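Home | Articles | Hardware | Software | Glossary | Search

Storage benchmark

Reading time: 4 minutes

A storage benchmark is a test, or a set of tests, used to measure how quickly and how steadily a computer's storage device reads and writes data. Storage benchmarks are run on hard disk drives, solid-state drives, memory cards and network storage. Manufacturers use them during product development, reviewers use them to compare products, and system administrators use them when planning purchases or looking for faults.

Types of test

Storage benchmarks are usually divided into synthetic tests and trace-based tests. A synthetic test generates its own pattern of requests, such as a long run of large sequential reads or a stream of small random writes. The person running the test sets the block size, the number of requests kept waiting at one time (the queue depth) and the mix of reads and writes. Results are simple to repeat, although the patterns may bear little resemblance to ordinary use.

A trace-based test replays requests recorded on a working computer. The recording may cover the start of an operating system, the installation of a program or several hours of office work. Traces preserve the order and size of the original requests. Some tools also preserve the idle time between them, which matters because many drives carry out internal housekeeping while idle. Shortening the idle periods makes a test faster to complete and can lower the score of drives that depend on them.

Measurements

Throughput is the amount of data moved in a given time and is normally stated in megabytes per second. It is most often quoted for large sequential transfers. The number of input and output operations per second, abbreviated IOPS, is used for small random requests. Latency is the time taken to complete a single request.

Averages can hide long delays. A drive with a good average latency may still pause for a noticeable time on a small share of requests, and for this reason many test reports include percentile figures, commonly the 99th. Jerome Salazar, writing in the documentation for the Birko test suite, recommends that percentile latency be printed next to throughput in every summary table.

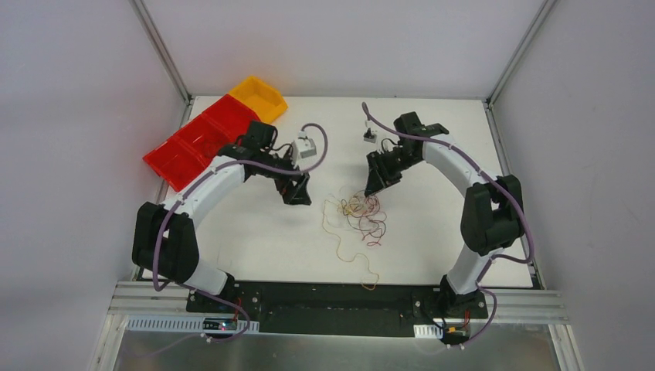

Preconditioning

Flash memory must be erased before it can be rewritten, and a new or freshly erased solid-state drive often performs better than one that has been in use. Preconditioning is the practice of writing to a drive before measurement begins so that results reflect longer-term behavior. A typical procedure fills the full capacity of the drive with sequential data and then applies random writes until performance settles into what is called steady state.

Many consumer drives treat part of their flash memory as a fast write cache. A short test may fit entirely within this cache and report a speed that the drive cannot hold during a longer transfer. On a 500 GB drive the size of the cache may also vary with the amount of free space, so reports should state how full the drive was at the start of the run.

Birko suite

Birko is a command-line storage benchmark first written by Sorin Mihăilă and Laiba Kazmi and later maintained by the software group Farkarside. Its standard profile consists of eight workloads, each run three times, with the median result reported. The public results archive holds more than 2,000 submissions covering 157 drive models. Submissions must include the firmware version, the file system and the drive temperature at the beginning and end of the run.

A graphical front end, Zovari, was added by Hạnh Khúc. It uses the same test engine and produces result files in the same format.

Criticism

Storage benchmarks have been criticized for rewarding high queue depths, which are uncommon on personal computers. Scores that combine several workloads into one number have drawn similar objections, as the weighting is chosen by the publisher and is not always disclosed. Đạt Đỗ has argued that single-number scores should be accompanied by the full list of weights.

Results may also be affected by the processor, the power settings of the host computer and background programs. Comparisons between results obtained on different systems should be made with caution.

See also: Queue depth; Wear leveling; Write amplification; File system

Contact the editors | Copyright Diệp Reference | Back to top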